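In praise of the box by the door

Mercedes Grajales

I love a swap box. Ours in Gisau started with one crate of windfalls last May, and now I can't walk past without a look inside. Quinces, jam jars, a bag of seed beans with growing notes in pencil – marvellous!

People ask me if it ought to have rules, or an app. Please, no! My neighbour Anjana Abeysekara tried a sign-up sheet and got 4 names, while up to 30 households were happily dropping things off without it. 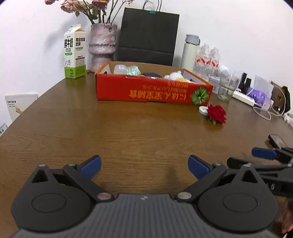
A red box with a fruit emblem, open on the table.

What I like best is how little it needs. You find a strong box, you put it somewhere dry, and you tell the street. Printed fruit boxes are my favourites, the brighter the better, and most greengrocers will hand them over if you ask nicely. Go and ask one this week, and put your spare marrows in it.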